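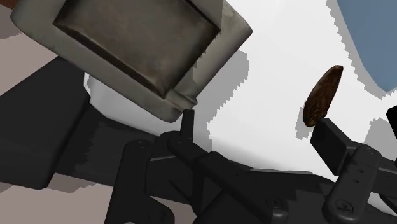 2026-08-12, bench 2, Gakville shop

Toast sim, continued. Aníbal Matos wants it on record that he said "just use a sponge" back in January. Fine. It's on record.

Swapped the wrist camera view into the Mirkar build and reran the pick with the fingers fully open. Seed 2321, timestep unchanged. The bread mesh is the one from the Sisodia pack, still the only slice we have that doesn't look like a roof tile, and it still looks a bit like a roof tile.

Things I changed:
- Friction on the finger pads up a notch. The old value was copied from a comment in somebody's config, and the comment was about a different gripper.
- Bread collision shape is now a convex hull. Before, it was a box, and the corners were catching on things that weren't there.
- Render kept small. Shadow edges come out like a staircase on the white counter. Aníbal calls this "retro." I call it 64 samples and a graphics card from the donation shelf.

Ran 1000 resets overnight to check the start poses. In 6 of them the slice spawned inside the appliance wall and left the kitchen at speed. Clamped the spawn range, haven't rerun.

Open question: does the policy look at the bread at all, or has it just learned where the appliance rim is? Test: move the appliance, leave the bread alone, see who it follows. My money is on the rim.

Real arm is still waiting on the Skonutska bracket. The print warped again. Whoever set the bed temperature to "toasty," please write a number.

To do: rerun resets, label the spare servo bag, return Aníbal's hex keys before he notices.

Search this notebook
Go

Recent entries
Bracket print, third attempt
Why the wrist cable is now orange
Servo horn inventory (incomplete)

Contact the shop | © Gakville shared workshop | Back to top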